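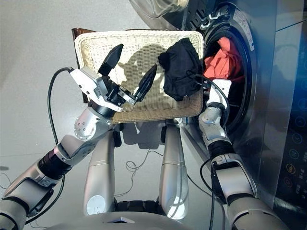

4.3 Setting up the laundry station

This section covers placing the basket, teaching the arm positions and checking the wrist cables on the Drarnix two-arm unit. Finish section 4.2 (power and network) first.

CAUTION: Keep the stop button within reach whenever the arms are powered. Do not put your hands in the basket or the washer drum while a program is loaded.

1. Park the unit facing the station, with the washer on its right side. Lock the base.

2. Set the basket in front of the body, between the two arms. The left gripper must reach all four inside corners without the elbow touching the rim.

3. Open the washer door fully. In the Kuton panel, choose Stations, then Teach, and move the right gripper by hand to the drum opening. Press Save.

4. Teach the basket positions with the left arm. Start at the front left corner with the fingers open, and stay clear of the weave. A finger caught in wicker will trip the force limit and you will have to home the arm.

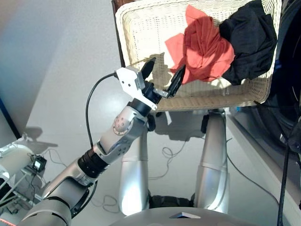 5. Check the cable at each wrist. It should hang in a loose curve and must not pull tight at any saved position. If it does, free the clip at the forearm, let out more cable and close the clip again.

6. Put two or three dry garments in the basket and run the Kuton test cycle at low speed. Use different colors so that you can tell them apart in the log.

Note: The wrist cameras save pictures during the test cycle. Fast wrist moves give blurred pictures, and cloth held close to the lens can fill much of the view. 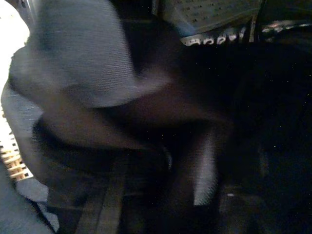

Judge grip position from pictures saved while the arm is at rest. If those are also blurred, clean the lens with a dry cloth and repeat step 6.

7. Save the station under a new name. Repeat steps 4 to 6 if the basket is replaced or moved.

Service interval: inspect finger pads and wrist screws every 2000 cycles.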